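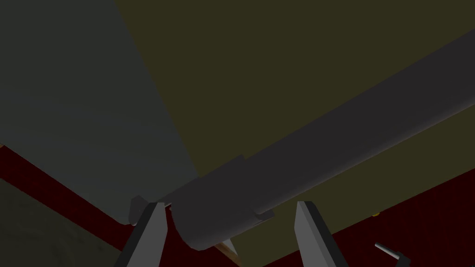 Wrist cam in sim, fingers open, long dark cylinder across the view.

1/ Okay, thread time! I've spent since July rewriting the grasp planner in Flaven (my little control stack for two-arm robots) and I finally like it enough to talk about it. Kitchen scenes, simulated, lots of long skinny things to grab.

2/ The old planner picked one grasp pose and drove straight at it. Fine for mugs. Terrible for anything handle-shaped, where a tiny angle error means one finger arrives early and shoves the target.

3/ The new one, Skastlow, samples 249 candidate poses along the axis of the cylinder, scores them all, and keeps the best 2 alive until the last few centimeters. Keeping a runner-up costs almost nothing and I love it so much.

4/ Scoring is dumb on purpose: finger clearance, wrist comfort, distance to the nearest joint limit. I tried a learned scorer first and spent a week arguing with it.

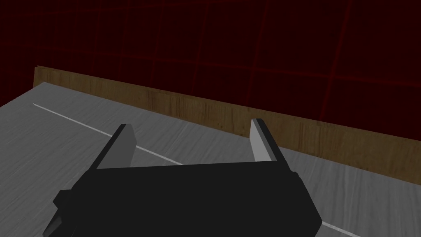

Eluned Cadwaladr asked why I don't just close the loop on the wrist camera the whole way in and skip the sampling. Fair!! I tried it. Up close the cylinder fills so much of the view that the axis estimate gets jumpy, and the arm starts to hunt.

5/ So now the head view does the coarse work and the wrist view only gets to nudge. The nudge is clamped per tick. If it wants more than the clamp allows for 29 ticks in a row, we back off and swap to the runner-up pose.
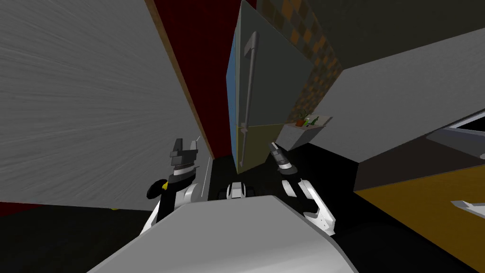 6/ The swap was the hard part, btw. Two arms, one planner, and the idle arm kept getting treated as frozen scenery. Now each arm publishes the volume it plans to sweep and the other plans around it. Way fewer weird elbow moves.

7/ Tooling: I wrote a replay viewer called Wescombe that scrubs through joint states, camera views and pose scores on one timeline. Should have built it first. I found a flipped sign in the wrist transform in my first ten minutes with it (it had been in there for MONTHS).
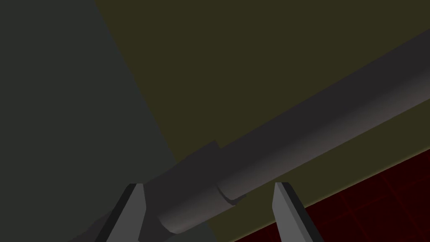
Another wrist view: collar between the fingers, gripper still open.

8/ Next up is a batch of 2,000 randomized starts overnight, then I'll post the failures, sorted by which score term was to blame. If you have a favorite way to cluster failed grasps, please send it, I'm reading everything.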